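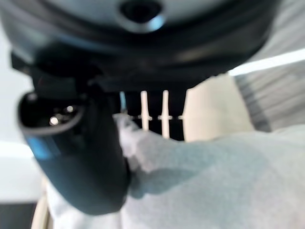

Zulmira Henriques has been getting furnished apartments ready for new tenants since before Kekico had a name. The company now looks after 33 of them, and she does the living rooms. I wanted to talk to her about sofas, pale leather ones in particular, as readers write in about those more than anything else in the house. She started with the throw. A light gray cloth like the one here, all bunched up in a wrinkled fold, is what she finds in most apartments when she opens the door. "People buy it to protect the seat, then they sit on it and it crawls," she said. "By the end of the week it's a lump and they're sitting on the leather anyway."

She doesn't tell people to get rid of the throw. She tells them to take it off every night and fold it. In a Kekico apartment the throw is shaken out, washed on cool and put back folded in thirds over one arm. She won't spread one over a whole sofa, even when the owner asks. Crumbs get under it, and grit under a cloth will scratch a finish if people slide around on top of it.

"Take everything off first," she said when I asked how she begins. "Throw, pillows, the remote, the magazines. Put it on a table if there's a table. I don't put it on the floor, I've just got to pick it up again."

Then she vacuums, with the soft brush, starting at the headrests and coming down. She is strict about the order. On sofas with adjustable headrests she raises each one and wipes along the fold where it meets the back. Hair oil collects there and on the front edge of the pad, and cream leather shows it as a yellowish shine before it shows anything else. If you catch it early, a damp cloth and a drop of mild soap will take it off. If you leave it for a couple of years you are into paying somebody. One owner was quoted $397 to have a single headrest cleaned and recolored, and he paid it. 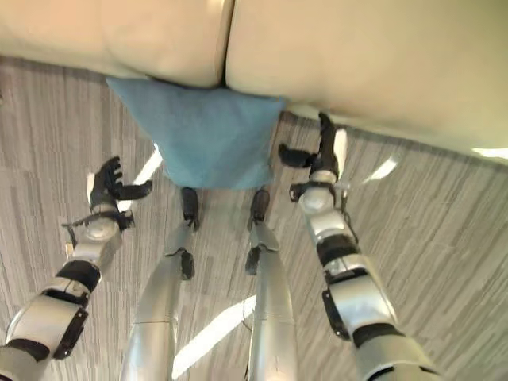 Karabo Joubert

Pillows on the floor are the other thing she sees everywhere. They slide off the front of the seat and stay there, propped against the base of the sofa with a corner on the way to the carpet. Leather is slippery and most pillow covers are too. Henriques likes a cover with a bit of fuzz to it for that reason, and she likes blue with cream, though she says that's just her taste.

"A pillow that's been on the floor gets a look before it goes back," she said. "Turn it over. Whatever's on your carpet is on the pillow now. On a gray carpet with a streaky pattern you can't see the dirt, and owners love that, but it's still there."

Her routine with a pillow is short. She beats it outside if there is an outside, runs a lint roller over both faces, checks the zipper and pushes the filling back out to the corners with her fingers. She stands it upright against the back cushion. She doesn't chop the top with the side of her hand, and she was quite firm about that. New pillows go through the same thing, plus one extra test for color. She dampens a white cloth, presses it on the back of the cover for a minute and looks at it. If any blue comes off, that pillow stays away from a cream sofa. Denim is the worst, she says, and that goes for pants as well as pillows.

I asked about dye that has already rubbed off on a seat. She has had mixed luck. Fresh marks often lift with the leather cleaner she uses, which is made by a small outfit called Neves and comes in a bottle with no spray. Old ones mostly don't. She tried a melamine sponge once, years ago, on a seat in a ground-floor apartment. It took off the blue and it took off the finish with it, and she ended up turning that section toward the wall. She hasn't used one on leather again.

The seams take her the longest. A quilted seat has a great many of them, and each one holds dust. She does them with a dry, soft paintbrush, 2 inches wide, and the vacuum hose in the other hand. The tufted buttons get the same brush, worked around in a circle. Between the seat cushions she goes in by hand, with a glove on. She has found coins, a lot of pens, somebody's retainer, and in September a passport, which went back by courier the same day.

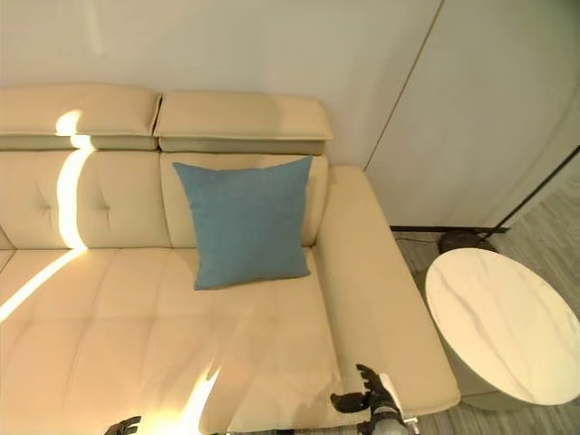
Only when all of that is done does she get out a wet cloth, and it isn't very wet. She wrings it until it stops dripping and then wrings it again. She wipes a section at a time and dries it with a second cloth before moving on. The long part of a sectional, where people put their feet up, gets done twice. So does the top of the armrest.

Sunlight came up several times while we talked. Henriques thinks it does more harm to leather than children do. A strip of sun that falls on the same cushion every day will dry out that strip and leave the rest alone, and after a few summers you can see where it has been. "Pull the blind for those two hours," she said. "Or move the sofa. Everyone wants it by the window." She also likes it a few inches off the wall, so air can get behind it and a vacuum can too.

She conditions the leather twice a year and no more. Too much leaves it sticky, and sticky leather holds dust. Her colleague Eduard Oravec does it three times a year in the apartments on his list, and they have agreed to stop discussing it.

For people with an hour and no patience, her advice is to do the headrests, the arms and the front edge of the seat, put the pillows back and fold the throw. The seams can wait for another weekend. She would skip the scented wipes altogether.

Her own sofa at home is brown corduroy. She bought it secondhand, and the dog has one end of it.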